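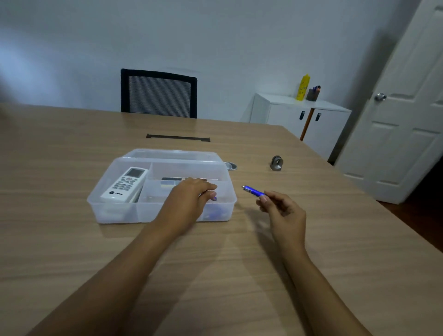
Sorting out the box at the table, lid up, small blue item in hand.

The technician who looks after the palletizing cell at Minosden would like it known that she did not choose the robot. "I inherited it," she says. "Like a piano."

The cell, built by Skisoseo, stacks cartons of pet food at 92 an hour on a good shift. It has been hers since June, and most of what she does to it happens sitting down. Her small parts live in a clear plastic box with a hinged lid and compartments, and she is strict about it.

"The manual has 240 pages and one of them is useful," she says. That page covers the vacuum cups, which she swaps every 140 hours. The manual suggests waiting until they leak. "You'll know they leak, sure. You'll be wearing the kibble."

Asked about the air-conditioner remote keeping company with the spares, she is unmoved. It's for the room. "If it lives anywhere else, it goes for a walk."

Her routine starts with the air filter, then the cups, then a slow run through the pick positions at reduced speed with one empty pallet. She writes the offsets on paper. The controller stores them too — "it says it does" — but after a firmware update from Ginting wiped the lot, she went back to pens.

What would she change? The light curtain on the infeed side, which trips whenever the forklift bay door opens at sunset. Warkgate has quoted for a new bracket. She has a piece of cardboard at the right angle on the outside of the window, and the quote is still in her inbox.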